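About Oltmont

Oltmont makes and supplies small pressed metal parts: brackets, clips, perforated strip and the odd one-off tab or plate that a customer can't get anywhere else. We work out of a shed on the Redby side of Warport, next to the tyre place. Most of our orders go to people who build shelving, switch boxes, shop fittings and light frames.

The business was started by two toolmakers who had worked together at Rivadeneyra and wanted to take on the short runs that bigger shops knocked back. Short runs are still most of what we do. We now have more than 60 regular customers, and plenty of them order the same bracket a few times a year with a hole moved or a tab bent the other way.

How an order goes through

Drawings come in by email, on paper, or as a worn-out old part in a padded bag. All of those are fine. If you send an old part, please write on the bag which face is the front. We quote from the drawing or the part, cut a sample, and post the sample out before we run the rest.

After pressing, parts are deburred and brought through to the sorting bench. Each is checked for bent tabs, missed cutouts and rough edges, then put in a crate with others of the same kind. Crates stay on the shelf until the paperwork catches up with them. Small clips and strip are laid out on a white sheet, where a burr or a scratch is easier to pick up than on bare bench. Anything doubtful goes aside for a second look, and a fair bit of it turns out to be all right.

We bag small parts and box the large ones. Boxes are packed to a weight one person can lift. If your store needs its own labels on the bags, send us the file with the order and not after it, please.

Pick-ups

Orders can be collected from the side door. Wednesday is the busiest day for the courier, so come in the morning if you're driving over yourself. There are two parking spots out the front and the neighbours use one of them. The shed closes for stocktake in November and we let regular customers know the days by email.
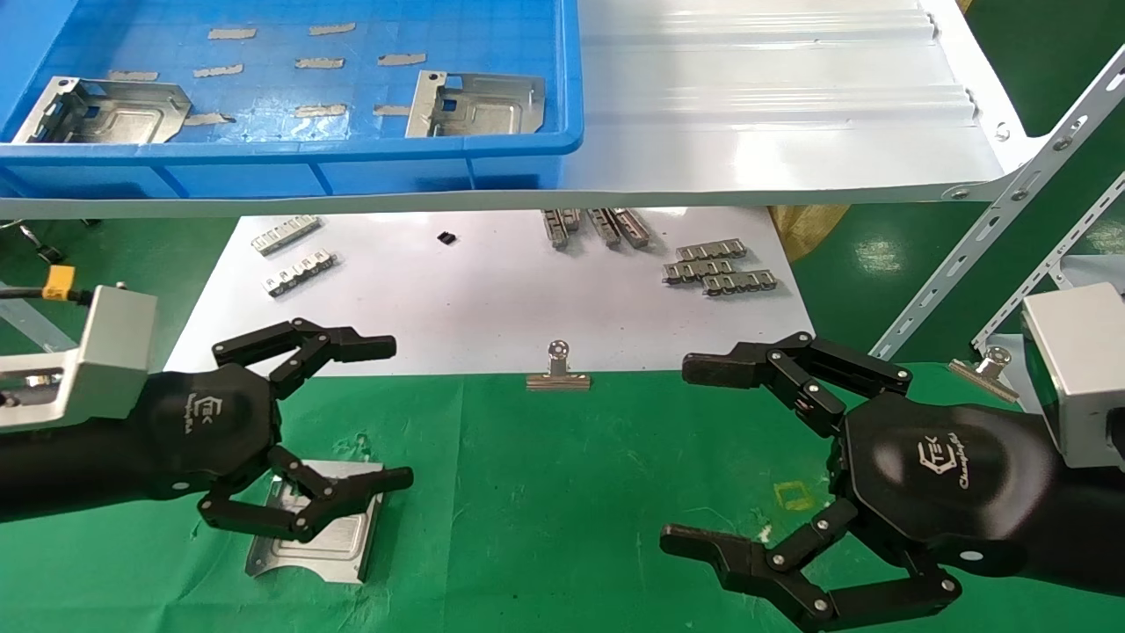
Sorting and Bench Work | Team contact: Begoñe Palacios

Two sheet-metal brackets are in the blue crate on the shelf, with perforated strips and upright clips on the white sheet below. Begoñe runs this section and is the person to ask about finish, tolerances or a part that doesn't sit square. She prefers a phone call to a long email. Have the bag number handy if you're ringing about a delivery.

Share (2)

Comments

Col W.
Do you still do the perforated strip in short lengths? Only need a handful for a gate.

Oltmont
Yes Col, ring the bench and tell Begoñe the length you're after.

marg_t
Brackets arrived, all good. The colour of the bag labels has changed and it threw our storeman for a bit.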